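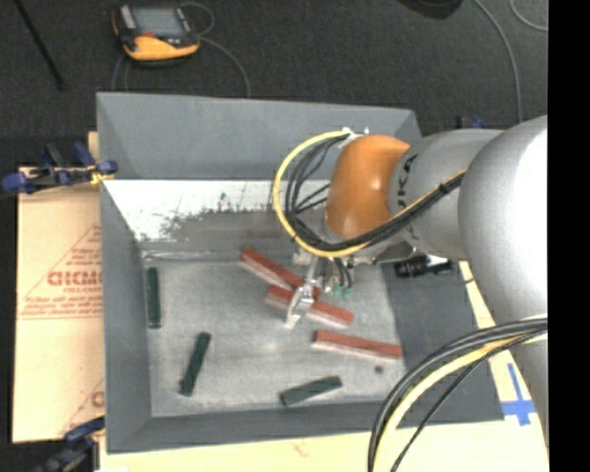 # Kaltenby Parish Registers – transcription data

Filed under: Datasets > Local history

Transcribed entries from the burial and baptism registers of Kaltenby, supplied as one CSV file per register.

## Contents

- burials.csv – 1302 rows
- baptisms.csv – 700 rows
- places.csv – spellings of farm and street names, with the modern form where known

Names are kept as written. Dates before the calendar change are left in the old style, so a January entry carries the earlier year. Illegible words are marked [?]. In burials.csv, 193 rows have no age.

## Known problems

Two leaves of the baptism register are bound out of order. Row order follows the binding – sort by date if you need sequence.

## Credits

Transcribed by Songül Coşkun, checked by Aoi Sakamoto. Last updated 16 September 2020. Free to reuse with credit.

We use cookies to remember your settings. Accept | Manage cookies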